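Dernière mise à jour : Jun 13, 2022

Galerie – Plateau de table, papier kraft et corbeille

La page rassemble les notes de préparation du plateau dit « fruits et vaisselle », dans sa version retenue depuis avril. Elle complète la fiche Drimano sur les revêtements jetables et remplace l'ancienne page, dont les renvois n'étaient plus valables.

Revêtement. Le plateau est recouvert de feuilles de papier kraft brun. La pose se fait du fond vers l'avant, avec un chevauchement dans le même sens sur toute la surface – un chevauchement inversé accroche le bord de l'assiette lorsqu'on la fait glisser. Le papier mat limite les reflets sous un éclairage venant du haut. Les feuilles sont changées dès qu'un pli marqué ou une déchirure apparaît. Référence de stock : 383.

Marquage. Le quadrillage est réalisé au ruban de masquage bleu. Il découpe la surface en cases à peu près rectangulaires, suffisantes pour repérer un objet et le remettre à sa place entre deux séries. Aucune cote n'est reportée sur le papier. Le ruban est posé sans tension ; étiré, il se rétracte et fait gondoler la feuille.
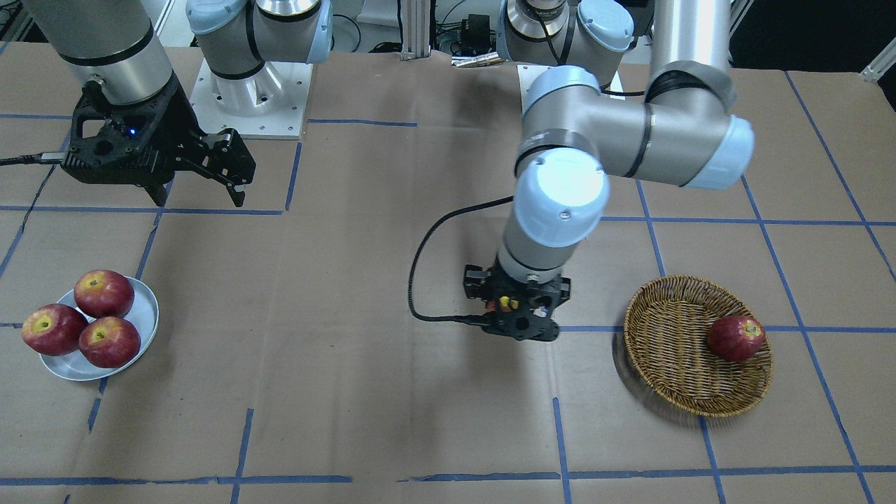 Quatre pommes rouges, une assiette blanche et une corbeille en osier tressé sur le plateau quadrillé.

Assiette. Le blanc a été choisi pour le contraste avec le kraft. Les modèles à décor de la série Kallero ont été écartés : le motif gêne la lecture du contour sur les vues d'ensemble. Une assiette ébréchée est retirée du lot, même si le défaut se trouve au revers.

Corbeille. L'osier supporte bien les manipulations répétées, mais les brins finissent par se soulever près du bord. Contrôle visuel avant chaque série, coupe des brins saillants à la pince fine. Ne pas poncer. La corbeille est stockée à l'écart des sources de chaleur et ne reçoit aucune autre charge que des fruits.

Fruits. Les pommes rouges se détachent nettement du papier brun. Les fruits sont essuyés avant la mise en place – une trace humide sur le kraft reste visible après séchage et impose de changer la feuille. Les fruits talés sont remplacés. Le calibre n'est pas normalisé, l'écart d'un fruit à l'autre étant accepté pour ce type de plateau.

Démontage. Retirer d'abord les objets, puis les bandes de ruban, en tirant à plat et lentement. Les feuilles encore propres sont roulées, face utile à l'intérieur, et réservées aux essais. Les chutes de ruban ne vont pas avec le papier à recycler.

À voir également
Drimano – revêtements jetables, fiche de pose
Kallero – assiettes à décor, vues de détail
Saarinen – plateau rond, essais de quadrillage
Skinport – rangement des corbeilles et paniers

Contact | © 2022 Drimano, tous droits réservés | Haut de page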